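Notebook > Handheld gripper > Recording rules

Last updated: Saturday, February 3, 2024
2 min read

Went through the start-of-episode rule again with Milovan Stojanović. In the Zuvik batch we have 282 episodes, and 37 of them begin with the fingers already half closed. The old sheet from July says only "start open", and each person understood this differently. Lok-yiu Chung opens fully, I was opening to the width of the object plus a little. Both are allowed by the text, so the text is bad.

New wording, to be tried from Monday:

1. Before recording, clear the table in front of the gripper. Cups and cables also, not only the test objects.

2. Open the fingers fully and hold them low over the table. Both fingertips must be in the view, with bare wood between them. Wait two seconds, then begin.

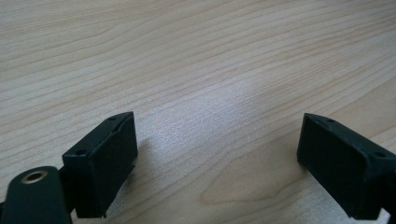
3. Look at the reflection from the ceiling lamps. A bright patch on the wood is permitted at the start, but the object should not be placed inside it. Milovan wants to forbid glare completely. I do not agree yet, real tables have glare.

4. Check the screws of the fingertips every 100 episodes and write your initials in the Pluleo log. If one is loose, stop and tell the others before you tighten it.

Not decided: what to do with the 37 episodes. Lok-yiu would keep them with a tag, and I think the same. The Anitz set must follow the old sheet to the end, please do not mix the two rules there.

To do: print the new sheet, ask Milovan about the tag name, check episode 219 again (start time looks wrong).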